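How to Fold Satin Bedding So It Stays Folded (Mostly)

Cotton wants to be folded. You press it flat, it takes the hint, and it sits on the shelf until you need it. Satin has other plans. I have stacked a satin sheet neatly in the closet at 6 in the evening and found it on the floor before bed, lying there like it had fainted.

This is the method I settled on after two years in an apartment on Metermont with one closet and far too much bedding. Part of it comes from my neighbor Tassanee Phuthong, who worked in hotel laundry and folds a fitted sheet the way other people shuffle cards. The rest comes from doing it wrong.

What you need

A bed or a big clean table
One pillowcase per set, cotton if you have it
A comforter bag, or a king-size pillowcase with a tie
Small scissors
Dry hands with no lotion on them (satin keeps a record)

Before you start

Take everything off the shelf. Yes, the back of the shelf too, where the spare set has been living in a wad since January. Shake each piece out once, hard, and check it for snags. Anything damp goes back on the line, and I mean even a little damp, because a folded satin sheet holds on to that smell with real commitment.

Trim your nails or at least file the rough one. You know which one it is.

Sort before you fold

The usual advice is to sort by bed, then by season, then by color, which is lovely if you have a linen room and a person named Ruddock to run it.
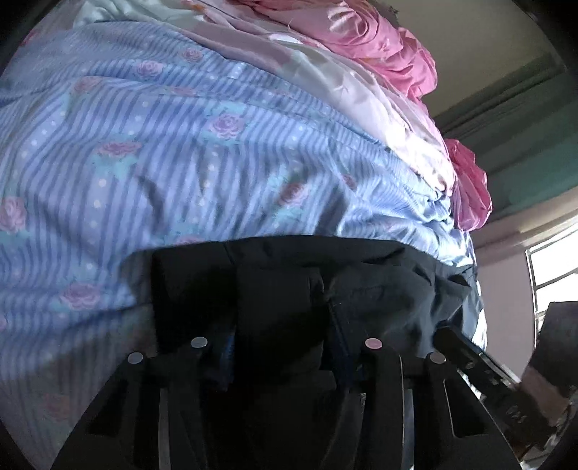
I sort by how badly a thing behaves, and I do it in one heap on purpose. Bulky goes in one group, slippery in a second, and everything that will sit still when told goes in a third. A striped comforter with roses on it is bulky and gets dealt with by itself. The pale satin sheet on top of it and the bunched pink satin on top of that are both slippery, and they come off the heap first, from the top down. Pull a satin piece out from the middle and the whole pile follows you across the room. If you find threads hanging off the pink, as I have, snip them close to the fabric. Don't tug. I tugged once, and I now own a pillowcase with a pucker the length of my forearm.

Folding the flat sheet

1. Lay it on the bed, shiny side down. Satin slides against satin, so you want the duller sides on the outside, where they can grip each other a little. If yours is shiny on both sides, I'm sorry, and go slower.

2. Fold in half lengthwise and smooth from the fold toward the open edge with your forearm. Hands leave ripples.

3. Fold in half lengthwise again. You should have a long strip. Mine is never straight at the far end and I have stopped looking at the far end.

4. Now roll it. Start at the short end and roll firmly, the way you'd roll a sleeping bag you were mildly annoyed with. Folding it into a square looks better for one afternoon. Rolling lasts.

5. Slide the roll into its cotton pillowcase and tuck the open end under. The cotton stops it from creeping off the shelf.

Ruffles and gathered edges

Leave them out of the folding altogether. Fold the flat part of the piece first, then lay the ruffle loosely over the top and roll with the ruffle on the outside. Crushed ruffles can be steamed back, though you'll spend an evening at it. Tassanee does hers over the bathtub. I wear mine crushed, so to speak.

The comforter

Thirds lengthwise, then kneel on it. Work from one end to the other on your knees and let the air out ahead of you, then fold in thirds the other way and kneel again. Get it into the bag while it's still feeling defeated. You have less time than you think.

Don't use a vacuum bag for anything you want fluffy by winter. A month is fine. A whole summer in one gave me a comforter with the loft of a doormat, and it took three turns in the dryer with tennis balls to bring it around.

Putting it away

Comforter on the bottom, rolls on top, laid side by side with the tucked ends facing the wall. Cotton can go anywhere. Keep satin off raw wood shelves, or line them with an old towel, as one splinter will undo a good sheet.

If a roll still works its way forward, put a folded bath towel along the front edge of the shelf as a curb. It looks a bit silly, and I've had one there since last spring.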